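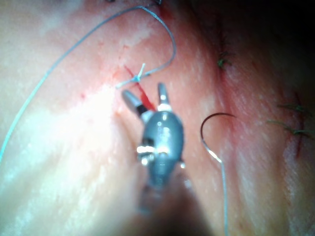
Robotics in Everyday Work, Department of Mechanical Engineering, Skatora College
September 12, 2026 - Catalina Arancibia
3 min read

Handout 3: Can machines do chores yet?

Sewing is a useful place to start, as many household and shop-floor jobs have the same hard part. Thread, cloth and skin all bend. A robot that places a rigid bracket well may still fail at a shirt button or a torn seam.

For today, keep two questions apart. Can the machine make the motion? Can it decide on the motion without a person?
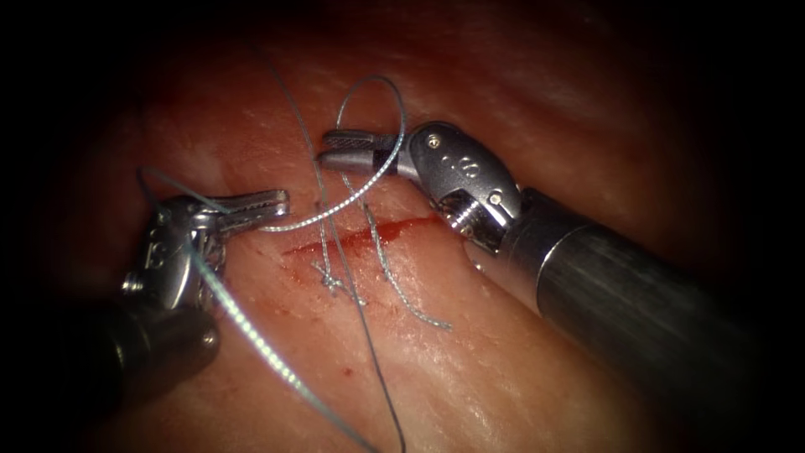 A chore is harder for a machine when the material changes shape during the work. Towels, bin liners and cable ties all do this. A stitch adds a second problem: two tools have to share one strand. With jaws on both sides of the cut and a loop of thread standing up between them, the plan for one tool depends on the other. Folding a fitted sheet has the same structure - two grips, one soft object.

Suha Ghanem's bench exercise from April used 27 button-sewing trials at Irnside. The arm finished 13. Most failures came at the knot, after the needle work was done.

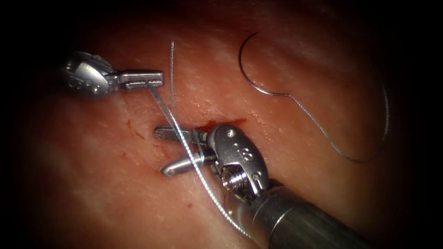 Count a trial as finished only if nobody touched the part or the controls. A person steering the arm is fine for studying motion, but it tells us little about the second question.

Before next class, pick one chore at home and write down each point where you change your grip. Bring the list. Yi-chun Yau will collect them.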